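Skasia -- Tranetell (2LP, 180-gram vinyl)

Tranetell is the second full-length album by Skasia and the first to be offered on vinyl. The set contains 20 tracks on two records, with a total running time of 97 minutes. It is issued by Manach under catalog number 3477.

The recording was made at Pîrvu, a former grain hall, with the full group playing together. Overdubs were limited to voice and organ. Listeners who know the earlier album will find longer pieces and slower tempos, and side three is given over to a single work in four parts.
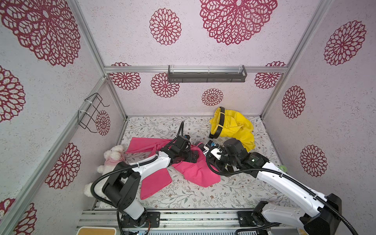 Both records are housed in printed inner sleeves within a gatefold jacket. Complete lyrics are included, along with a download code for the album in lossless format. The code may be used once and does not expire.

A signed edition of 100 copies is also available -- these are numbered by hand and are limited to one per customer. Signed copies cannot be reserved by telephone.

Orders are shipped in stiff cardboard mailers. Records with a pressing fault will be replaced if the label is notified within 20 days of delivery. Light wear to the corners of the jacket is not considered a fault. A second pressing is planned for September.

Related items
Skasia -- Tranetell (CD, two discs)
Skasia -- Tranetell (cassette)
Skasia -- Live at Pîrvu (download only)
Manach label sampler (CD)

© Manach. All rights reserved. | Contact | Back to top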